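Workshop notebook, Cirngate, October

Sunday, started 9.40. Glue day for the Vik stools. Ragnvald in until lunch, me until four.

Hide glue first. Soaked 48 g of pearl in cold water overnight, warmed it this morning in the double pot. It came up lumpy again. I think the new bag is a coarser grade than the last one, so next time soak longer and don't trust the label. Strained it through muslin and it brushed out well enough after that.

Glued up the first two frames. Stretchers went in dry without trouble. The back left joint on the second frame is tight and I pared the shoulder twice before it closed. Leave the clamps on till Monday. R. wants to try the third one with wedges in the tenons. Fine by me, but he cuts them.

Shellac: old batch is past it. Test strip from last week still takes a fingernail. Threw out what was left, 493 ml by the jug, and mixed fresh from Kernar flakes. Labelled it this time.

Room views, with window:
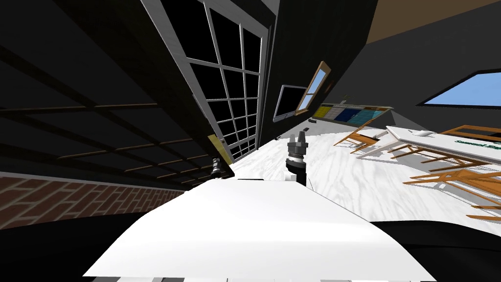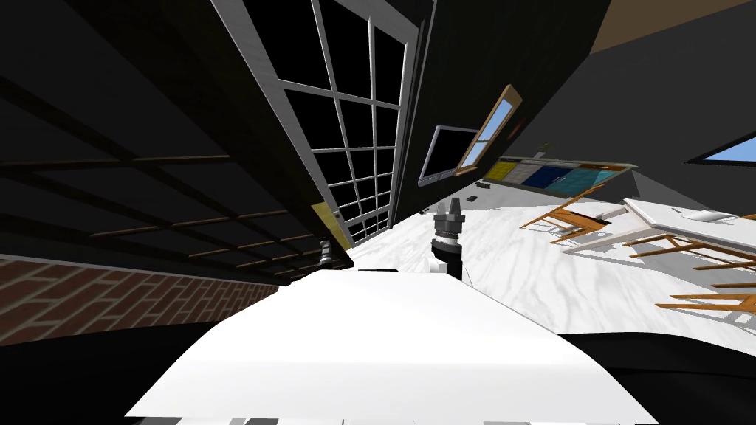
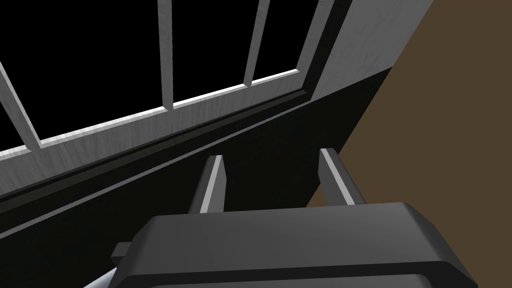 Sharpening

Wide chisel had a nick near one corner. Ground it back, then 1000 and 2000 stones, then strop. The 2000 is dished in the middle and needs flattening before anyone does a plane iron on it. The 12 mm is fine, leave it alone.

To do
Order muslin and another tin for the shellac
Flatten the 2000 stone
Ask Shona Tawhiri if she still wants the seats woven or will take webbing
Check frame two for twist once the clamps are off
R. to cut wedges, ash if there is any dry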